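Chapter 10

Can It Do the Chores Yet?

Short answer: some of them. Slowly. In a room set up for it, with a person close by. The longer answer takes up the rest of this chapter, and a good part of Chapter 11 as well.

Before you read on, write down three jobs you did with your hands this morning. Keep the list. We come back to it in the exercises.

Why chores are hard

A dishwasher is a machine that does a chore. So is a washing machine. Both work because the job was changed to suit the machine – you carry the plates over, you load them the right way round, you shut the door. The box does the wet part. What was left for the person was the picking up, sorting, carrying, lining up and putting away, and that is still what's left.

Factories went the same way. A welding arm on a car line meets the same door in the same place all shift. Move the door by a thumb's width and it welds air. Fine in a plant that can afford jigs and fences. No use at all in a kitchen, or in a small repair shop where every job through the door is a differnt make and age.

So the question for this chapter is a narrow one. Take a job as it stands, not rebuilt for the machine. Which parts can an arm manage?

Three shops, one house

We will use four cases throughout. Hallside, a repair shop that strips and rebuilds used office computers. Broswood, a laundry, mostly hotel sheets and towels. Sembiring, a parts store, picking small items from bins. And Ukdale, a terraced house fitted out as a test home, with stairs, a cat flap and far too many cupboards.

Frauke Ackermann kept the log at Hallside from February onwards, and we quote from it a good deal. Her rule was simple. A try counts as a success only if no one touches the part, the arm or the machine from start to finish. Nudges count as failures. Over the whole trial she logged 1856 tries at single steps and passed 1404 of them. Sounds good. But a full rebuild is a long string of steps, and one miss stops the string. Keep that in mind whenever you read a success rate.

Memory is a nice test piece. Flat, stiff, light, always much the same shape. The slot is long and narrow and the stick has a notch, so it goes in one way round only. A person turns it without thinking, feels for the slot, pushes one end then the other. The arm has to get the grip right first, then the angle, then the push. Too little and it sits proud. Too much and you have bent a board. 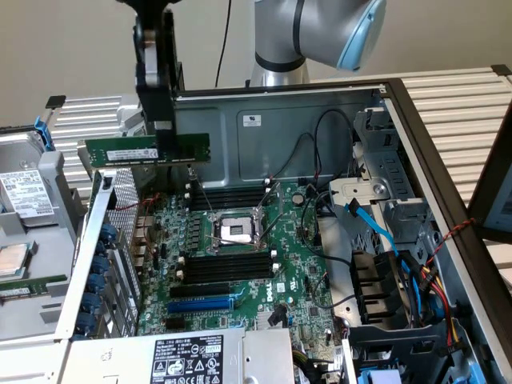 What the arm has to know

Split the job up and it looks like this.

Finding. Which slot, and where is it today? The case may not be put down in the same spot twice. Cables stray across things.

Holding. Firm enough that the stick doesn't twist on contact, gentle enough to leave the chips alone. Once the jaws close they also hide part of what they hold.

Lining up. Small errors in the grip turn into large errors at the far end of the part. Longer part, worse problem.

Pushing. Eyes are little help here. People do it by feel and by the click. Many arms have no good sense of either, so they push to a set depth and hope.

Knowing it's done. Often left out, and it shouldn't be. A stick that is nearly in looks a lot like one that is in.

Now try the same five headings on folding a towel at Broswood. Finding is easy. Holding is dreadful, the thing changes shape as soon as you lift it. Pushing hardly comes into it. And done is a matter of taste – ask any two people who share an airing cupboard.

Where the sums bite

Suppose each step works 90 times in 100. Very respectable. Chain 10 such steps, with each one independant of the last, and the whole job comes good only a little more than a third of the time. Work it through yourself before going on, it matters for every case in the chapter.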